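Gripper stops short of the box and faults out, shoe packing cell
Automation Floor Forum > Troubleshooting > Pick and place

Started by dunmore_cell4, May 2023
12 replies, 1,154 views

dunmore_cell4
We run a Grelora arm with a two finger gripper and a small camera at the wrist. The job is shoes and open cardboard boxes on a white table. It ran fine through the winter. For two weeks now it has been stopping short of the box, waiting, and dropping out with "target lost." Twice it didn't stop and pushed a finger into the cardboard wall. Slow speed, no harm done, but I have the cell locked to manual until I understand it.

Failure rate was 15 out of 100 on the last run I logged. Nothing in the program changed. Cables and mounts are tight.

Wrist camera first, then the fixed camera, same job.

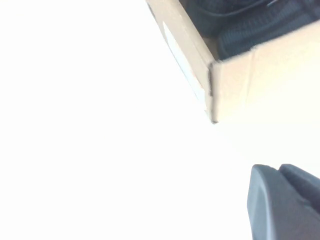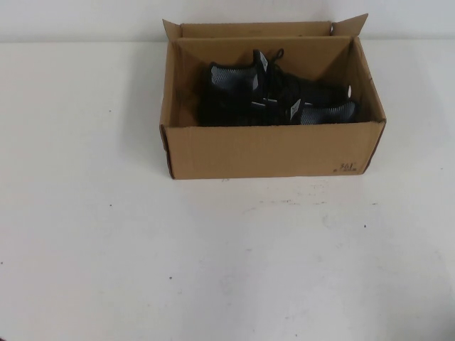 Already tried: power cycle, redoing the hand-eye calibration, swapping the wrist camera with the one from cell 2. The fault stayed with cell 4. Vision software is Ilelix, the version before the current one. What would you look at next?

bracketandbolt
Exposure. Your wrist camera is blown out. The whole left half is white and I can't see where the table is. The label on the side of the box is a blank rectangle. If the software is looking for box edges it only has parts of two walls to work with.

dunmore_cell4
I figured auto exposure would handle that. It's turned on.

bracketandbolt
Auto exposure is probably what's doing it. Black shoes in a box, and the metering may be weighted to the dark area. It opens up for the shoes and the table goes to pure white. Set it by hand and try again.

tamsin_plc
I don't agree that it's only exposure. You said it ran all winter with the same table and the same setting. Something else moved. Did anyone touch the lights?

dunmore_cell4
I asked. Maintenance put new Flelico panels over that side of the building last month. I wasn't told.

tamsin_plc
There you go. Fix the light first. If you lock exposure under bad light you'll be back when the sun comes in low in October.

bracketandbolt
He can do both. Manual exposure takes five minutes and a light shield takes a purchase order.

orrin77
Leaving the camera question aside, I'm more bothered by the two times it pushed the box. "Target lost" should be a stop every time. If it kept moving, then it was going on an old position. Check whether Ilelix is set to hold the last good pose. Ours shipped that way and we bent a finger before we found it. I would not go back to auto until that is off, whatever the lights are doing.

dunmore_cell4
Checked. Hold last pose is on. I had no idea that setting existed.

orrin77
Turn it off and put a force limit on the approach too. Cardboard gives, so you get away with it. A tote or somebody's hand won't.

tamsin_plc
Agree with orrin on this one. Also write it up as a near miss if your site does that. The Conceição plant I used to work at required it for any contact that wasn't in the program, even at slow speed.

dunmore_cell4
Update. Hold last pose off, force limit on, exposure set by hand, two of the new panels switched off over the cell. Ran 70 cycles in manual with me at the stop button. One "target lost," and it stopped where it should. No contact with the box outside the program. I changed everything at once so I can't say which one did it. Near miss report is in. Leaving it in manual until the light shield is up, and I'll post the exposure numbers then.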